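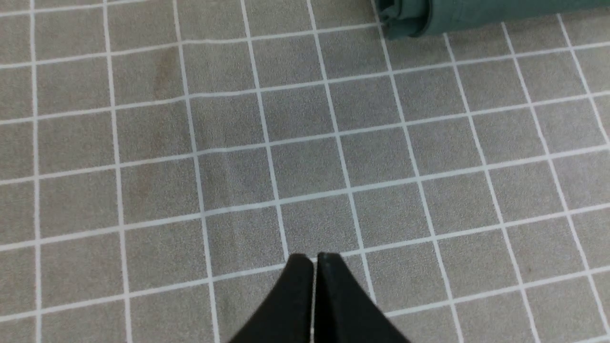 What finger shape works best for picking up the edge of a T-shirt that is lying flat?

A narrow tip with a little rubber on the inside face, closed slowly, with the force limit set low. Wide flat pads grab more cloth but they have trouble getting under a single layer.

Topic: Fitby vs. Guvimau fingers for shirt folding
Board: Grippers and End Effectors
Started 2019-02-28

vstan
The answer at the top is from the board's sticky, and I mostly agree with it, but I wanted to compare two sets on the same arms before ordering more. The setup is two arms, a camera at each wrist and one up high looking at the whole table. Controller is a Hunt, stock firmware. Table is covered with a gray mat with white grid lines. Cloth is T-shirts, nothing fancy.

Fitby fingers are tapered and stiff. Guvimau fingers are wider at the tip and softer. I ran 100 folds with each set, same shirts, same script, same closing speed. I counted a fold as bad if I had to touch the shirt.

Fitby: 13 bad
Guvimau: 15 bad

So not much between them on the total. The difference is in how they fail. Fitby misses the edge and closes on nothing. Guvimau picks up two layers when it should pick up one, and then the whole shirt drags.

– Vasilis Stan

kelp_motor
Thanks for posting numbers. With 13 against 15 I would say you have measured no difference at all. You'd need a lot more runs before I believed either one was better.

vstan
Agreed, and I'm not claiming Fitby wins. I care more about the kind of failure. A miss is easy to catch because the jaws close all the way and the controller sees it. A double pick looks like a good grasp until the arms move.

tablesaw_ed
I don't buy that. On our line we had the opposite. Double picks were easy to see from the overhead camera and misses were the hard ones, as thin cotton barely changes the closing width. Did you set the closed threshold yourself or leave it at default?

vstan
Default. What did you change it to?

tablesaw_ed
I don't remember the value and it wouldn't help you, it depends on the finger. Close the jaws on nothing, log the position, close them on one layer, log it again. If the two overlap you can't use it as a test.

vstan
Fair. I'll try it this weekend.

pnr_lowell
Can you post the procedure? I have Guvimau fingers on a pair of Dakdale arms and I'd like to run the same thing. I only have an overhead camera.

vstan
Sure. This is what the script does. You can do it with one camera but you'll probably want to slow down the approach.

1. Lay the shirt sideways across the mat, clear of the wall. I keep the rest of the clothes piled back there so the colors stay in view of the camera the whole time. If the detector picks the pile over the shirt on the mat, fix that first.

2. Bring both arms down and grip the top edge of the cloth, one near each end. Lift a little and stop. Check for tension lines between the two grips. If the cloth sags in the middle, move the arms apart in small steps. Don't pull hard, the stiff fingers will let go without any warning. 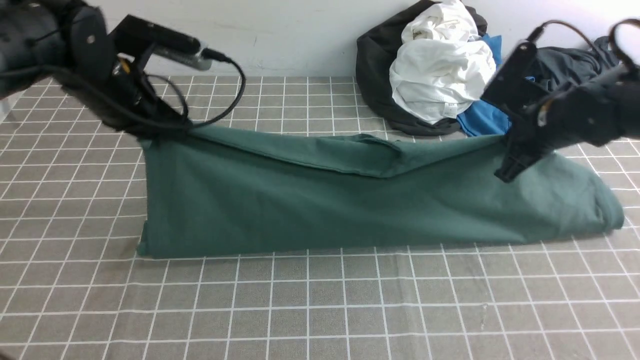 3. Carry the edge over toward the front and lower it. Keep both wrists at the same height. My first version dropped one side early and the fold came out crooked nearly every time.

4. Open the jaws before you raise the arms. Sounds obvious, but the Hunt will queue both moves together if you don't put a wait between them. I use 444 ms.

5. Back the arms out to the sides, take a picture from the top camera, and compare the outline to a rectangle.

6. Log the result and reset the shirt by hand.

kelp_motor
444?

vstan
I kept raising it until the cloth stopped lifting with the fingers and that's where I quit. There's no theory behind it.

pnr_lowell
Got it. Which shirt color gave you trouble? I have mostly dark ones.

vstan
Dark green was fine on the gray mat. Black was worse, since my fingers are black too and the wrist camera loses the tip against the cloth. I put a strip of light tape on one finger for a while and it helped, but it came off.

tablesaw_ed
Paint marker holds better than tape. Also I would question the wrist cameras in general. Once the fingers are near the cloth you are mostly looking at fabric and your own fingertips. I took ours off and lost nothing.

kelp_motor
Disagree with that one. The last inch before contact is where the wrist view earns its keep. From above, a folded hem and a flat edge look nearly the same to my detector. It also depends on the angle – ours is tilted so the tips come in at the bottom of the picture, and there is plenty of table left in front of them.

tablesaw_ed
Then your overhead camera is too high or too low-res. We had ours close.

kelp_motor
Could be. Lowering it isn't an option when two arms are swinging under it.

vstan
I'm with kelp_motor for now. I turned off the wrist views for one short batch and stopped when the misses piled up. I didn't keep a proper count, so take it for what it is.
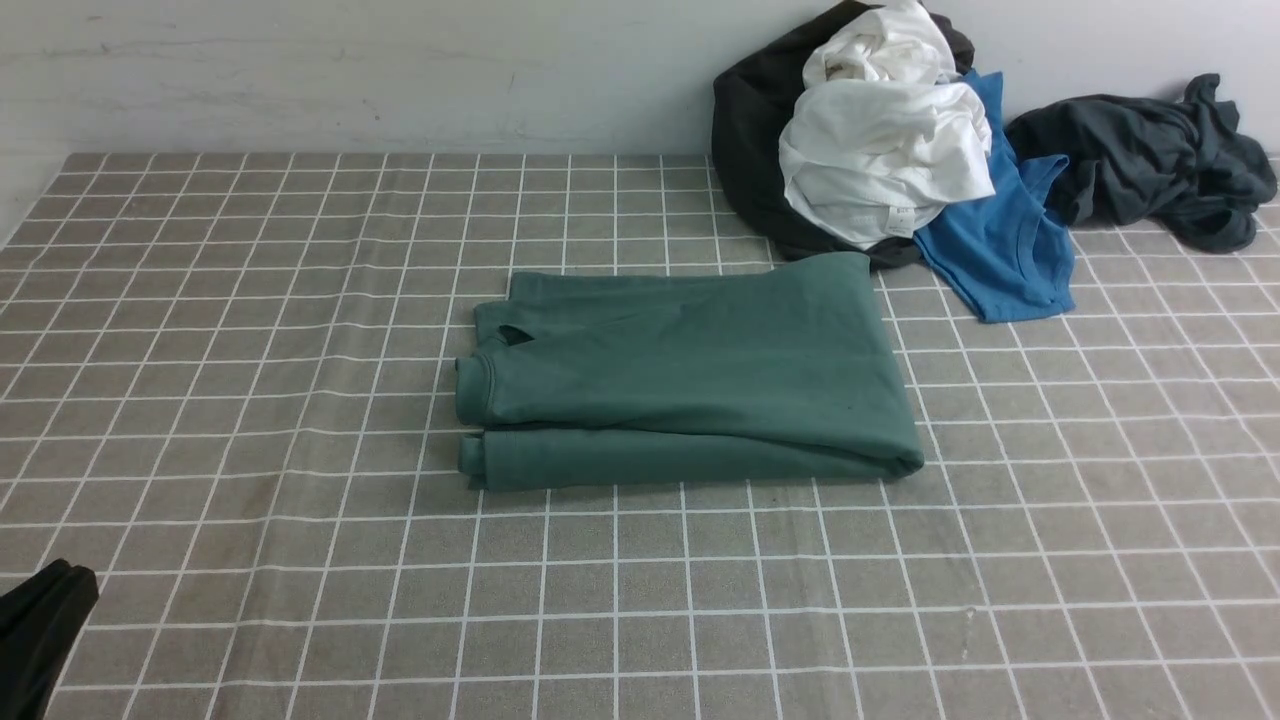

pnr_lowell
Is checking the outline from the top camera enough to tell a good fold from a bad one?

vstan
It catches crooked folds and sleeves sticking out. It won't catch a layer bunched up inside, so I still press on every fifth shirt by hand and write down what I feel.

pnr_lowell
OK. I'll do the same and keep that in a separate column.

tablesaw_ed
If you're pressing on them anyway you could measure the height. A cheap distance sensor on one wrist would do it.

vstan
Maybe later. The Hunt has one spare input and I want it for a stop button.

pnr_lowell
Started my runs. The Guvimau tips are doubling up on me too, mostly at the neckline. Slower closing helped a bit. I'll post the full count in March when I have all 100.

kelp_motor
Please post the closing speed with it this time. Vasilis left his out.

vstan
It's in the script, I'll upload it tonight.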